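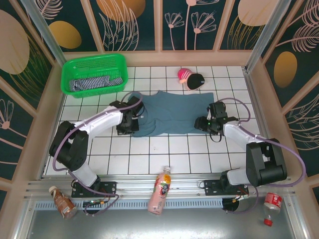 Two arms and one shirt, at the Sakora open day

In September I took the early bus to Ginstead, because Sakora was opening its workshop to visitors and I had wanted to go for a long time. I paid nothing, only wrote my name on a list. I was number 112.

I work with washing and ironing machines at Edwards, so cloth is my daily bread. A metal part keeps its shape when you pick it up. A shirt does not, and I was curious to see how they manage it. Both arms stand on one rail, facing each other, with the garment lying between them on white tiles. I liked the walls very much, dark teal with flowers and big ovals. It looked more like a tea room than a laboratory!

We stood 20 people in a half circle and asked too many questions. The engineer was patient. She explained that sleeves are hard, but that thin fabric is harder, and that they have a notebook with 179 ways in which a fold went wrong. I asked if I could read it. She laughed and said maybe next year.

For me the most interesting part was the grip on a small piece of cloth, with blue and white stripes, held between two yellow fingers with a waffle pattern.
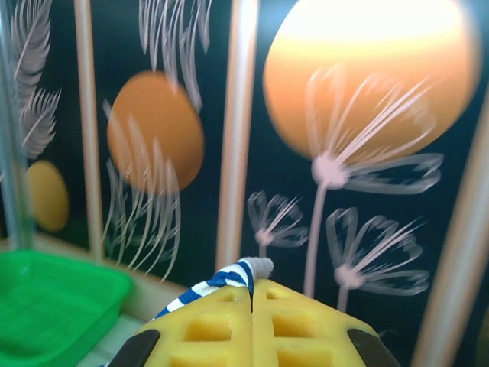

What I asked after the tour

I wanted to know if such arms could work in a small laundry like ours. The answer was "not yet", which I respect. I stayed 70 minutes longer than planned and missed my bus.

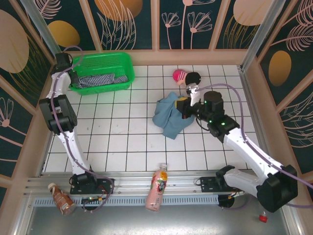 Taras Kushnir wrote to me later that the folding itself worries him less than the sorting, and that at Gandness they lose most of their time before any shirt lies flat. I think he is right, and I will ask about it at the next open day.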